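How to Make Really Good Toast in a Two-Slot Toaster

Posted 6 March 2025 in Small Kitchen Basics

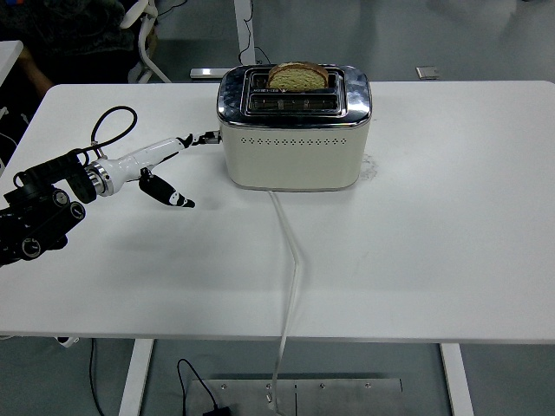

Before You Start

I know, I know, a whole page about toast! But I ate pale, floppy toast for years before I gave the subject any proper attention, and the little changes below made breakfast so much nicer that I can't keep them to myself.

Stand the toaster on a flat, clear surface with nothing hanging over it (no cupboards, no curtains, no roll of paper towels). Then think about the cord. A cord that dangles over the front of a table is easy to catch with a hip or a chair, so if yours can run out the back to an outlet, let it.

Step 1: Pick and cut your bread

Day-old bread browns more evenly than a fresh loaf. I buy mine from Etia, the bakery on Bullergate, and leave it in its paper bag overnight. If you slice your own, go for the thickness of your little finger and try to keep it even from top to bottom — a wedge will scorch at the thin end. The slice should drop into the slot without any pushing.

Step 2: Choose a slot

Making just one slice? Check your manual, as some toasters mark one slot for single slices. If yours doesn't, try the front one day and the back the next, and see which you like better. My old toaster always ran hotter at the back, and I got quite fond of knowing that.

Step 3: Set the dial and press the lever

Start in the middle of the dial. Press the lever all the way down until it clicks and stays put, and stay in the kitchen while the bread browns. Plain white bread likes a medium setting, rye can take a bit more, and anything with raisins or honey in it wants a good deal less.

Step 4: Let it rest, then butter

When the toast pops up, lean it against a mug for half a minute so the steam can get away. Then butter it right out to the crust, please!

If a slice gets stuck, switch off, unplug, and wait until everything has cooled before you ease it out. Never go in with a knife or fork. I empty the crumbs every other Sunday or so, also unplugged, over the sink.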